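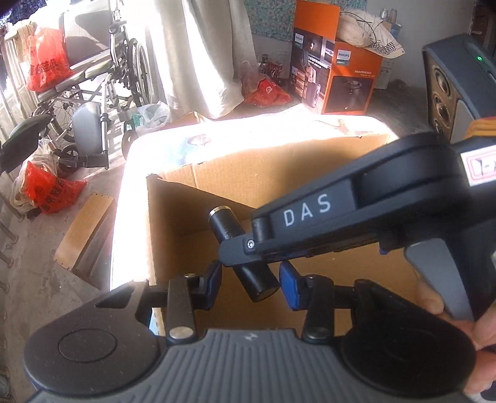 Fig. 4. A black cylinder at a slant by the open carton.

Section 3: Packing the Carton

This section covers small cosmetics and the odds and ends that travel with them. Large bottles, hair appliances and anything that plugs in are in Section 5, along with most of our complaints.

Before you start

Open all the flaps and fold them outward. Leave them there. The Wiegand carton holds its shape well enough without help, and a flap that swings back in will knock over whatever you stood up last.

Work near a window or outside if you can. Bright sun makes the white flaps of light look lovely and the bottom of the box look like a coal cellar, so turn the carton until you can see into it.

3.1 Loading

1. Check every lid and collar. Turn it until it stops, then stop. Gladys Urio, who tested this section for us, has opinions on people who keep going.

2. Put flat, dark items in first, against a side wall. They are the ones you will swear you never packed.

3. Place cylinders next. Lower them in at a slant and let go once one end is touching the bottom. Do not drop them from the rim to save time.

4. Stand jars upright with the widest lid on top, where lids generally belong.

5. Stand dropper bottles beside a jar, close enough to lean on it. A slight lean is fine. A bottle lying down is a bottle with plans.

CAUTION: Do not pick up a dropper bottle by its rubber bulb. The bulb was made to be squeezed and will take you at your word.

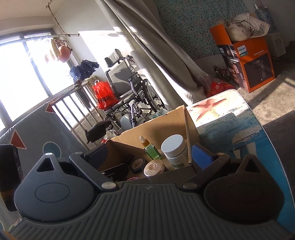 6. Lay compacts flat, pattern side up. If you must stand one on edge, wedge it with something soft and accept the risk to the powder.

7. Take the tape out before closing. A roll looks perfectly at home among the jars and will go all the way to the other end of the country if you let it.

NOTE: Rolls with a cardboard core may be packed on purpose. Write TAPE on the packing slip so that the person unpacking knows it was a decision.

3.2 Weight and filling

Weigh the carton with everything in it. The limit for the small size is 657 grams of contents, and the Plonex liner adds almost 32 more. If you are over, remove the heaviest jar and start a second carton. Removing five light things and keeping the jar is a popular method – it takes longer and upsets everybody.

Fill the gaps with crumpled paper, working from the corners in. Press with a flat hand. Nothing should slide when you tilt the carton, though a little muttering from the compacts is normal.

3.3 Closing

1. Fold in the short flaps, then the long ones.

2. Tape along the center seam and two inches down each end. A torn patch on a flap can be taped over as long as the seam still meets.

3. Mark the top. Arrows are good. Elfriede Oltmanns wrote UP on all four sides of hers, in September, and we have adopted this as policy.

If the flaps will not meet, go back to 3.2. Sitting on the carton voids the Trandurer breakage cover.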